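Rerkent shop pages > Gallery > Soft goods, the stuck release

Quick page. Writing this between runs so excuse the spelling. Full fault log is in the shared folder under Vrabec, gallery page is just the short story plus pictures.

What happened. Vrabec (the bench arm, left one) was replaying a cloth pick. Pinch, lift, carry, let go. It pinched, lifted, carried. Did not let go. Program moved on to the next step as if the gripper was open, so the arm went back to home with the cloth still in the fingers and the other end of the cloth under the clamp on the bench. Cloth went tight, arm kept pulling. Force limit should have stopped it. It didn't, not soon enough.

Vikas hit the red button. Clamp had already walked across the bench and taken the tray of screws with it. No one hurt. He was standing at the side and not in front, and that was luck. We are writing it up as a near miss and not as a broken clamp.

Saturday, end of the day, everyone wanting to go home. Noted.

What we found so far:

Release check was reading the commanded finger opening and not the measured one. So "open" meant "I asked it to open." Been like that since the April rewrite. My rewrite, my bug.

Force limit was set to 98 newtons. Meant to be 22 for anything soft. The 98 is from the crate job, config file got copied over and the line never changed. Sedix (our settings loader) takes any number you give it and doesn't complain.

Controller had waited 700 milliseconds for the fingers, got nothing, and logged a warning. A warning! Scrolled past with the rest of them. Should be a full stop.

Why the fingers didn't open in the first place: a hem had rolled in behind the left pad and wedged. We got it to do it again, 4 times in one afternoon, always with thick folded edges, never with flat single layer. Thin cloth slides out. Anything with a seam and some bulk can bunch up and get behind the pad if you come in at the wrong angle. The arm comes in at the wrong angle a lot, becuase the path is the same every time no matter how the cloth is lying.

People don't have this problem with hand grippers. You feel it drag, you wiggle, it comes free. You don't even notice you did it. The arm has no wiggle. So a recorded pick that looks clean to us can still be a bad one to replay, and we had no way of sorting those out. Botik (the sorting script) only checks that a grasp starts and ends. It says nothing about how deep the cloth is in the fingers or which way it's bunched. Working on that now.

Also not great: the e-stop was on the far side of the bench from where you stand to feed cloth. Vikas Kandpal has long arms. I would not have made it.

OK pictures. Soft stuff, hand grippers, the kind of pick we're talking about.

Dark cloth between the fingers. Look at the pleats coming off the right fingertip, and how the bulge sits up between the two pads.

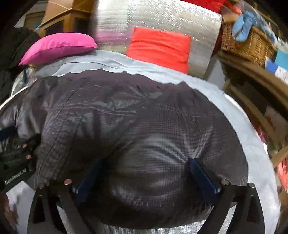

Pads angled in over the middle of the round pet bed. Thick padded rim, plush inside, lots of bulk.

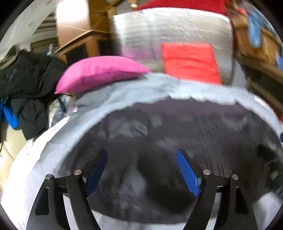 Changes, in the order they went in:

E-stop moved. Two of them now, one each side of the feeding spot, both tested with the arm moving and not just sitting there. Did this first, before any code.

Release check reads the measured opening. If the fingers aren't open in time the arm stops where it is and holds. No going home. Someone walks over and looks.

Soft goods limit back to 22, and Sedix refuses to load a soft job with anything higher. You get a red line and it won't start. Vikas tried to trick it with a blank value and managed it on the second try, so that's fixed too.

No clamping the far end of the cloth. If a job realy needs it held down, use the weighted strip, which slides off.

Tape on the floor. Stay behind it while the arm is live, even for a "quick" reset. Especially me.

Still open: the wedging itself. A small shake before release works on the bench, but it also drops the cloth in the wrong place half the time, so the fold after it is garbage. Tried backing out along the approach path first, which is better on hems and worse on fleece. Next up is a thin guard behind the pad so there's no gap to roll into. First print was too thick and the fingers wouldn't close all the way. Second one is on the printer.

Arm stays at slow speed for soft jobs until the guard is done. Crate jobs can run normal, but check the config before you start, please, read the actual number.

If you had a stuck release before this one and just pulled the cloth out by hand and carried on, tell me or Vikas. Not in trouble. Need the job name and what the cloth was, even if you only half remember.

Back to Gallery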